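Machines and Everyday Work
Notes for Week 3: Can a robot clear the table yet?

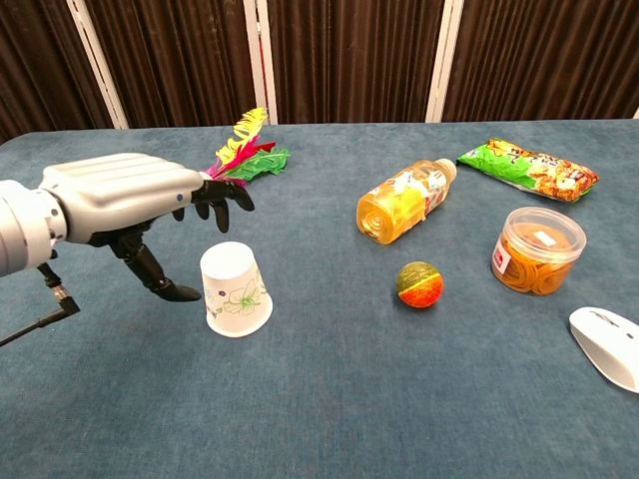
Last time we left off with the factory robots of the Jusside reading, the ones that put the same screw in the same hole all day long, and several of you asked the very fair question of why, if a machine can do that, it can't come home and tidy up after supper. I promised we would spend a whole session on it, so pull up a chair. These notes cover a bit more than I'll manage to say out loud on Wednesday (I do wander, as you've noticed), so please read them through before the discussion section.

Start with what a tidy-up really asks for. Take a table with a paper cup standing upside down, a bottle of something yellow-orange lying on its side, a bag of snacks, a small ball, a tub of rubber bands, a computer mouse and a bright feathered shuttlecock. You or I would clear it while talking on the phone. A machine has to settle a separate little puzzle for every one of those things.

The cup is light and it crushes. Squeeze it the way you would squeeze a full bottle and you have a crumpled cup, and because it's upside down, somebody has to decide whether to turn it over. Is it clean? Is it trash? The bottle is heavier and wants to roll, and the liquid inside shifts the weight while you lift. The ball rolls too, and a fingertip that arrives a hair too early sends it off toward the floor. The bag has no firm shape at all, so the place you planned to grab may not be there once you touch it. And feathers! I have a soft spot for the feathers. Pinch them and they bend, so you'd want to find the base of the shuttlecock first, and that may well be the part you can't see.

Notice that none of this is about strength. Morena Leone's chapter is very good here and I'd like you to read it slowly. She splits a chore into seeing, reaching, holding and knowing where things go, and she argues that the last one gets far too little attention. Where does a ball go? In my house it goes in the bowl by the door, for reasons that died with my aunt.

Now for some numbers, which I know a few of you have been waiting for. In the Dristengate trial (handout 2), the machine was given 700 pick-ups of single objects on a bare table, and it did nicely with boxes and blocks. When the same machine got a cluttered table and a limit of 30 minutes, the picture changed a good deal. Please look at how the authors count a success. An object that was lifted and then dropped in the right bin counts the same as one that was placed there gently - fine for a rubber ball, less fine for your grandmother's teacup.

The shop floor sits somewhere in between. At the Brevel packing line, which Tarmo Ķēniņš describes in the second reading, people rearranged the work so the machine could do it: same trays, same lighting, nothing soft. Most of us won't rearrange our kitchens that way, though I'd love to hear from anyone who would.

So, can they do chores yet? My own answer is "some of them, slowly, with a person nearby," and you are most welcome to argue with me.

For Wednesday
Read Leone, all of it, and Ķēniņš up to the part on trays. The Lauritsen article is optional but short.
Clear a table at home using one hand, with only your thumb and 2 fingers. Write half a page on which object gave you the most trouble and what you did about it.
Bring the half page on paper, please, as we'll be trading them around the room.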